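Open Day at Trernum, or How I Spent My Saturday Holding Grippers

I have been meaning to write this up since March and my sister keeps asking, so fine. Some of you know I signed up for the open day at Trernum, the robot training place that moved into the old Bunlow building on the far side of the tracks. I got slot number 218, which made me think there would be a line out the door. There was! It went past the bakery, and I did get a roll out of it.

What they do there, in my own words: people put on some gear, pick up a pair of hand-held grippers and do ordinary chores with them, and all of that gets recorded so a robot arm can learn from it later. 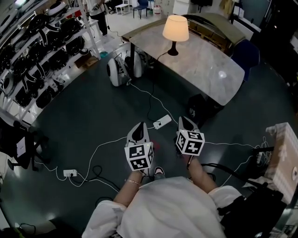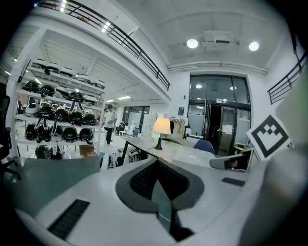 Our guide was Nuwan Fakir, who has been there since they had two desks and a borrowed van. He talks fast and he is very funny about how badly he folds towels. The first thing he told our group was to watch our feet, and then he watched our feet for us the entire time, like a crossing guard.

I asked him the question I bet everybody asks, which was why not just let the robot practice by itself. He said they do some of that too, but a person already knows how to pick up a sock. You don't have to explain to a person that a sock is floppy. So they borrow what the person knows, over and over, with different people and different socks. One of their regulars has done 253 sessions on a single job (putting cups into a drawer -- I asked), and apparently she is so smooth at it that they had to ask her to be a little messier.

Then it was our turn. Everybody got to try, 3 tries each, with a task they call Nadar. I don't know what it stands for and neither did Nuwan. You have a bowl, a spoon and a folded cloth, and you have to put the spoon in the bowl and the cloth on top. A toddler could do it. I could not do it! My first spoon went off the table and under somebody's chair. The trouble is that you lose all the little feelings in your fingertips, so you squeeze way too hard or not nearly enough, and you find out which one when the spoon is gone.

Second try, I got the spoon in but dragged the bowl along with the cloth. Third try I got everything where it was supposed to go and the man behind me clapped, which was nice of him, seeing as he had done it perfectly the first time. He tunes pianos for a living. Make of that what you will.

My forearms were sore the next day, by the way. The grippers don't feel like much when you pick them up, but you hold your arms out in front of you a lot more than you would at home, and I am not a person who lifts things. Nuwan says new people do short shifts for the first couple of weeks and he wishes he had done that himself.

After that they walked us over to the other half of the building for the demonstration. This was Vanda, a robot arm that had been trained on the same bowl and spoon job. It was slow. I want to be fair, it was VERY slow, and on the first run it stopped above the cloth for so long that a kid up front said "is it sleeping?" and the whole room cracked up. But then it went down, took one corner, and laid that cloth over the bowl neater than I had. They ran it four more times and it missed once. Nuwan told us it had needed 50 good recordings before it could do anything worth showing, which sounded low to me, but he said a recording only counts as good if somebody has gone through it and said so, and a lot of them get thrown out.

A woman in our group asked about jobs, pretty directly, and I was glad she did. He didn't dodge it. He said he doesn't know what it looks like in ten years and that he'd be suspicious of anyone who told her they did. She didn't look thrilled with that and I can't say I blame her, but they kept talking by the door for a long while after the rest of us had gone for the coffee.

The coffee was bad. The lemon bars were very good, and I took one home in a napkin for Dad.

If you want to go, they're planning another one in the fall and you sign up on a sheet at the library. Wear flat shoes and leave your big purse in the car. And if you end up doing the spoon, go in from the side, where the handle is, and don't look at the piano tuner.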